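Leave the top shelf empty

Every storeroom I have worked in fills up the same way. Someone buys good metal shelving, and within a month there is something on every level. I think that is a mistake, and that one shelf in every bay should be kept clear on purpose.

At Kastero we have 12 bays of painted shelving for parts and long lengths. When we moved in, the plan was to use all of it. By April you could not put down a rail without first moving two boxes, and the boxes went on the floor. We lost more time to that than we ever saved by having the extra space.

Long parts are the worst. A small box can be turned, stacked or pushed back. A long part has to come in at an angle and swing round, and it needs clear space to do that — usually just where somebody has left a tray of screws.

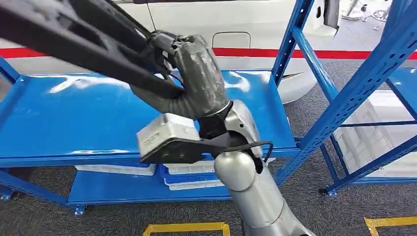 What an empty shelf costs

The usual objection is money. Shelving is not cheap, and neither is floor space. A manager at Ogbonna told me that an empty shelf is rent paid on air. I understand the point, but a table is empty most of the day too, and we don't ask for it to be taken out.

I would also pick a plain, bright colour for the shelf that stays clear. Blue is fine. Dark parts show up against it, and so does anything left behind on a Tuesday night. Labels help less than people think. Ours said KEEP CLEAR and had a box in front of it within a week.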